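Sodgate sweeper bot, outdoor check, 18 October 2022

Slab joints: OK. Wheels rolled over all 3 test seams, no fuss!
Curb sensor: OK, but it brakes late and I don't love it.
Stop button: OK, after 7 presses (glove on, my fault).
Moving traffic: FAIL. It froze for 12 seconds when I biked by.

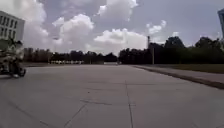 So can it do my sweeping yet? Leaves, sure, but I'm still doing the corners with a broom. Recheck in March.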